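Floor Pickup, the Messy Room Set

Welcome to the gallery page for our floor pickup collection! If you've been following the Natar notes you already know what we're up to, and if you landed on this page by accident, hi, we're teaching a machine to tidy a bedroom floor and it starts with people doing an awful lot of tidying.

The work is done with hand-held grippers. You squeeze, the fingers close, a camera records what they see, and every pickup becomes one more example for the model to learn from. We call the whole effort Derside (the name comes from a bus stop, long story) and this set is the one I've been looking forward to most, all the junk that ends up on a floor and never holds its shape. Bags, foil, wrappers, fruit packaging. Our earlier sets were mugs and blocks, and I was so ready to be done with mugs.

I've kept the captions short and rambled in between, as usual.

Foil, a ribbed clear container, and a shopping bag with green straps, all on the brown wood floor. Things are moving fast, so expect some blur.
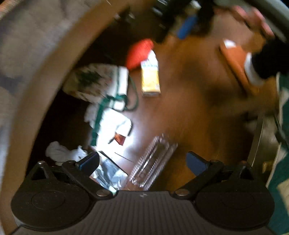 Do you throw out the blurry recordings?
Most of them stay in. A fast reach smears a few moments and then settles down again, and the model has to cope with speed sooner or later. What I do cut is any take where the tracking gets lost and doesn't come back, or where the operator stopped halfway to chat (guilty, more than once).

A few notes on how we run a session, for the folks who wrote in asking. We work in blocks and take a break after two of them, mostly for the sake of our thumbs. Before each block somebody messes up the floor again, and we try hard not to be neat about it. My first attempts at a mess were terrible! Everything came out evenly spaced, like a shop window, and the model trained on those takes was completely thrown the moment two wrappers overlapped. Now we drop things from standing height and leave them wherever they land, even if that's up against a bag or partly behind a box.

Deciding when a pickup counts took us longer than it should have. Feltis, our labeling tool, wants a start and an end for every grasp, and with a mug that's easy. With a plastic bag you can have the fingers shut on one fold while the rest of it is still spread all over the floor. Is that a grasp? We argued over it for most of February and settled on this: the start is when the pads first touch, and the end is when the whole thing has left the floor. If it drops, that's its own label, and those takes are gold, so please don't delete them if you're helping us sort.

Light matters more than I expected too. Shiny stuff changes completely between a sunny patch and the shadow under the furniture, so we record in both. Under the bed is my favorite place to collect, even though my knees disagree.

Pink ribbed plastic pinched between the navy pads, with a second gripper working on the left. There's a foil wrapper and an orange-red foam sleeve nearby, and a Christmas bag farther back.

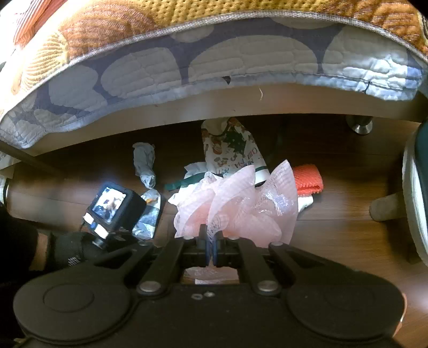
Thin plastic is also where I've had to unlearn the most. My instinct is to grab the biggest puffy part, and it just squirts away from the fingers. Going low and slow, closer to the floor, gets me a better pinch, and I've started telling new operators to try it both ways on purpose so the set has some of each. We want the clumsy ones!

Next up is the Gilmartin batch, which adds socks and other soft laundry to the same kind of floor. We'll have four operators for that one, and I'm hoping their habits are different enough from mine to shake things up. I'll post a gallery once the takes are sorted. If you have a favorite kind of floor junk we haven't covered, send me a note, I keep a list.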